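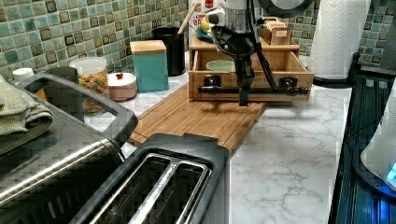 Eine Teilnehmerin wandte im Nachgespräch ein, dass eine volle Arbeitsplatte noch keine unordentliche sei, denn was man jeden Tag brauche, das müsse auch draußen stehen.

Abbildung 2: Arbeitsplatte mit Schubladenbox aus hellem Holz, Schneidebrett und Toaster.

Dieser Einwand kehrt in den Gesprächen aus Plerkton mehrmals wieder, und wir nehmen ihn als Ausgangspunkt für die Auswertung. Befragt wurden rund 100 Haushalte. Im Schema von Bondarchuk gilt als Ablage jede Fläche, auf welcher Gegenstände ohne Tür stehen. Damit fallen die Dose mit dem Bambusdeckel und das Kästchen mit Teepackungen in dieselbe Klasse, obwohl das Kästchen auf einem anderen Möbel steht (Abb. 2). Wir haben deshalb eine zweite Ebene eingeführt. Eine offene Schublade, wie jene mit der blassgrünen Schale, wird zu dem Möbel gezählt und nicht zu der Platte.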